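The Long Way to Bed

I have slept badly in 11 countries and well in one, and the one was Denmark, where I had flu. So when the editor asked who on the magazine would like to spend April finding out why we sleep so poorly away from home, the rest of the office looked at me with real kindness. I was on a train to Dunbar before I had thought to ask about expenses.

Sleep away from home has become big business. Hotels that once sold you a bed now sell you a night, and charge accordingly. There are pillow menus. There are teas that taste of hedge. At one place on the coast I was handed a laminated card inviting me to "set an intention" for my rest, and my intention, which I wrote in the space provided, was to be asleep by eleven. I was not. I was lying on my back listening to the man upstairs set his.

Scientists have a name for the trouble, the first-night effect, and they have been fretting over it since the 1960s. Put a healthy person in a strange room and they take longer to drop off, wake more often and get up in a worse temper. Later work suggested that on that first night one half of the brain sleeps a little more lightly than the other, as if it had been left on guard. Ducks do something similar at the edge of a flock. I found this a comfort for most of an evening. Then I was back in bed, wide awake, thinking about ducks.

Finlay Aitken has run the Nemton, a guest house with seven rooms and a great many stairs, for 16 years. He has strong views on sleep and stronger ones on guests.

"They come in, they drop the bag, they press every switch," he told me over a breakfast that could have fed a lifeboat crew. "Then they come down and tell me they can't find the one for the lamp. I say, which ones have you pressed? They say, all of them. I say, well, it was one of those."

He blames the evening more than the mattress. People travel all day, eat a large dinner at nine, read the news in bed and then hold the pillow responsible. When he took the place on he spent two months' takings on new mattresses, and the complaints stayed exactly where they were. Then he moved dinner forward to half past six, and they fell away. He got some new ones about dinner.

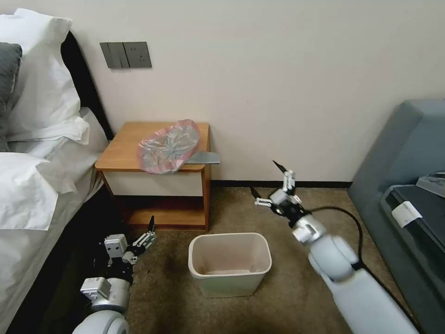 I tried it his way. Soup at half past six, a walk along the harbour in a wind that removed my hat, a chapter of a novel about a vet. By ten I was under the covers feeling smug. By midnight I was still under the covers and had finished the novel. The vet marries the farmer. I would not have chosen him.

The trouble with trying to sleep is the trying. You can will yourself through a tax return or up a hill, but sleep is like a cat, and the harder you call it the more interested it becomes in the far side of the garden. Doctors who treat insomnia know this, and some of them will tell a patient to lie down and attempt to stay awake instead. It goes by the name of paradoxical intention. My grandmother did much the same thing with the Sunday sermon and had excellent results.

From Dunbar I went on to the Domilano, which is at the other end of the market and would like you to know it. They have a sleep concierge. She was charming, and she asked me 20 minutes of questions about my habits, writing down the answers with an expression I have previously seen only on dentists. Did I drink coffee after noon? Did I look at a screen in bed? Did I own a bedroom clock, and could I see it from where I lay? I said yes to everything, to save time.

Her prescription was a machine called the Climindale, a squat humming thing that keeps the room cool and costs more than my first car. The cool part is sound. The body lets its temperature drop as it settles for the night, and a stuffy bedroom gets in the way of that. You can achieve the same effect by opening a window, although at the Domilano the windows don't open, and so there is the Climindale.

I will say this for it: I slept. I went out at quarter to eleven and came round at seven with the pattern of the pillowcase on my cheek. The concierge was delighted and put it down to the airflow. I put it down to its being my third night away and my having had almost no sleep on the first two, but she had been so nice that I let her have it.

When I rang Finlay to check a few facts, I told him about the machine. There was a long silence on the line, and then he asked me what it cost. I told him. There was a longer one.

"You could stay here a month for that," he said. "You'd not sleep, mind. But you'd get your breakfast."

I have been home for a fortnight now. My own mattress dips in the middle, the boiler knocks at three and the neighbour's security light comes on for every passing fox. I'm sleeping beautifully. I've booked the Nemton again for the autumn, the back room this time, and I'm taking a longer novel.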